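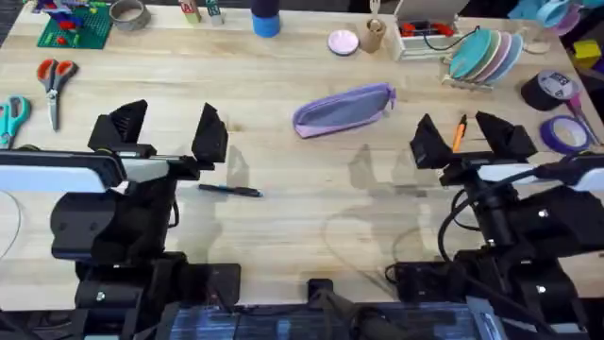 Section 4. Teaching a Two-Arm Task by Hand

By now both arms are bolted down, powered and homed (Section 3). Now for the fun part! You are going to drive the follower arms from the leader handles, do a real job with them, and save each try as an episode the Mesel can learn from.

We'll use pens into a pencil case. It's a great first task. It needs both arms, it goes wrong in small ways you can fix, and you probably have everything in a drawer already.

4.1 What you need

A soft zippered pencil case
Two or more pens, in different colors if you have them
A handful of everyday things for the rest of the table: scissors, tape, blocks, dishes
Both leader handles, plugged in and showing a steady green light

Don't clear the table down to bare wood. A policy trained on a bare table tends to get lost the first time somebody leaves a roll of tape out. Scissors along the sides and a row of odds and ends at the back are perfect, as long as the middle stays open for the arms.

CAUTION: Keep glasses and bottles at the far edge, past the reach line you marked in 3.6. The elbow swings wider than you think when you are watching the fingertips.

4.2 Before the first episode

1. Set both leader handles in their cradles. The followers will only wake up if the leaders are at rest.
2. Press and hold SYNC until you hear two beeps. Both followers move slowly to the start pose with fingers open.
3. Open and close each trigger all the way, twice. The follower fingers should match you with no lag you can feel.
4. In the Birkendale app, choose New Task and type a short, plain name. "Put the pens in the pencil case" is fine. The name is stored with every episode, so spell it the way you want it.
5. Set the episode limit to 55 seconds. You can raise it later, but a limit that feels a little tight keeps your motions clean.

NOTE: If one follower beeps and stays put, its leader is not fully seated. Lift it, drop it back in, and press SYNC again.

4.3 Recording

1. Lay the case near the middle, a bit crooked. Put a pen within easy reach of each arm.
2. Tap the foot pedal once. The light on the base turns red and you are recording.
3. Bring one gripper to the case and hold the fabric beside the zipper. Use the other to pull the zipper open. Let the holding arm do nothing but hold.
4. Pick up the first pen near its middle. Squeeze until it stops slipping, then quit squeezing. Full trigger on a thin barrel makes it spin.
5. Turn the pen so it lines up with the opening, lower it in, and open the fingers before you lift.
6. Repeat with the other pen, switching hands if that's the shorter reach.
7. Return both leaders to their cradles and tap the pedal again.

A pen held upright is much harder to get into a floppy case than one held flat. Tip it over above the table first, then move in. Marina Chatzigeorgiou, who wrote the Givadden practice drills in Appendix B, taught us that one and it cut our dropped pens way down.

If you drop a pen, pick it up and keep going! Recoveries are some of the most useful things you can show. Only throw an episode out (two quick taps) if you bump an arm, hit the time limit, or a person reaches into the work area.

CAUTION: Never put a hand between the followers while the light is red. Cradle both leaders and wait for green.

4.4 How many, and how different

Plan on 200 good episodes for a first model. Our own pencil case set has 306, and the later ones helped most with odd case angles. Between episodes, change one or two things:

Turn the case, or slide it a hand's width
Swap which pen is on which side
Move the background items around
Start with the zipper partly open

Take a break every so often. Tired hands make shaky data, and the model will copy the shake.

4.5 Checking your work

Open the Mavromatis viewer and play a few episodes at double speed. Look for long pauses and for jerks at the moment of grasp. Trim dead time at the start with the left slider. Anything with a jerk warning above 700 should be watched at normal speed before you keep it.

When the set looks good, press Upload and go on to Section 5, Training.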